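Home Journals Browse Issues Submit Search Login

4.2 The hand-held gripper kit under review

The second product we assessed was the Lellach kit, sold by Fankhauser as a complete set for recording handling tasks without a robot arm. The buyer receives two hand-held grippers, a charging dock, a calibration board and a year's access to the Mosa software, which turns the recordings into a form that a robot arm can be trained on. The kit is aimed at small laboratories and teaching departments. We bought ours at the listed price and had no contact with the seller beyond the ordinary help desk.

The gripper is held in one hand and worked by a trigger. Its two fingers open and close together, and a wide-angle camera on the body looks out past them, so that each recording shows the fingers and whatever lies in front of them. The fingers come with ribbed inserts that bend a little under load and dark pads along the inner faces. Inserts and pads can both be changed by the user. The manual gives good instructions for the inserts and rather poor ones for the pads, which have to be lined up by eye.

Setting up took longer than the quick-start sheet suggests. The calibration board must be recorded from several angles before the first session, and the software rejects the whole set if one view is blurred. Two of the authors carried out this step separately, each starting from a sealed box, and both needed a second attempt. Once calibration had been accepted it did not have to be repeated, even after the fingers had been taken off and put back on.

We recorded 581 episodes in May. An episode was one short task done from start to finish: lifting a mug and setting it down, moving a bottle, closing a laptop, or turning a flowerpot. Most were recorded indoors, at the benches used for the other kits in this review. The remaining 255 were recorded outdoors on a paved or decked surface, with tables and chairs left as their users had arranged them. No markers were placed on the furniture, and the tabletops were not cleared beforehand. Figure 3 gives a view from the outdoor set.

Outdoor work was included at the suggestion of Albane Brunet, who had found that an earlier kit from Grirnia lost its position whenever the background was mostly leaves. Trees and shrubs are hard for this sort of tracking, as they offer a great deal of fine detail that will not keep still. The Lellach kit coped better than we expected. Tracking held in light wind and under a bright sky, and the usual cause of a lost episode was the operator turning too fast between one table and the next. Glass tabletops gave more trouble. Reflections in the surface were at times taken for fixed points, and the recorded path of the hand then drifted upwards by a small but visible amount. The software does not warn of this. We found it only by playing the episodes back.

Comfort is a fair concern with any hand-held tool. The gripper is heavier at the front than at the grip, and operators with small hands found the trigger a long reach. Albane Courtois recorded the largest share of the outdoor episodes and asked for a break more often than the timetable allowed — we changed the timetable. A wrist strap is supplied but it makes little difference to the load. A lighter front plate would help more.

The Mosa software is sound in its main function and untidy elsewhere. Uploads resume after a dropped connection. Labels, however, can be edited only one episode at a time, and the export page lists files by the time they were uploaded and not by the time they were recorded. For a set of our size this was a nuisance. For a larger one it would be a real cost, and a buyer should ask Fankhauser whether batch editing is planned before taking out a second year.

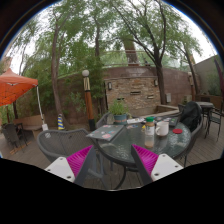

Figure 3. Outdoor recording with the Lellach kit: gripper fingers open in front of a glass-topped table on the deck.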